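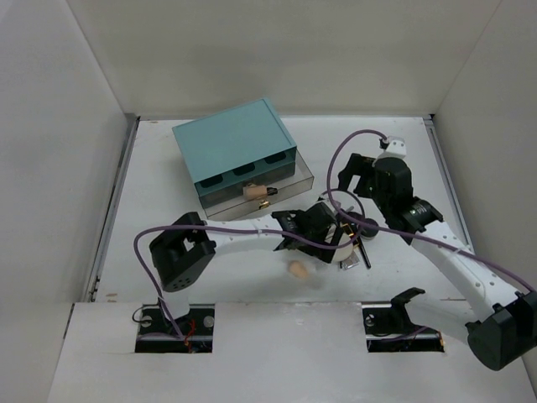
*Los dos brazos con la caja turquesa y los cosméticos, cajón abierto.*

**Teleoperación, semana corta.** Seguimos con la tarea de guardar cosméticos en el cajón. Maricel Dalisay lleva los mandos, Sorin Nikolaidis revisa los registros. Objetivo: 20 demostraciones por turno, 2 turnos. De momento 7 descartadas, casi todas por soltar demasiado pronto. Lo peor, los objetos planos, se resisten a la pinza. Ojo: mover despacio cerca del cajon, y no cerrarlo hasta que los dos brazos esten fuera. Quien quiera probar los mandos en Jelleck, que escriba a Maricel. Turnos de 30 minutos.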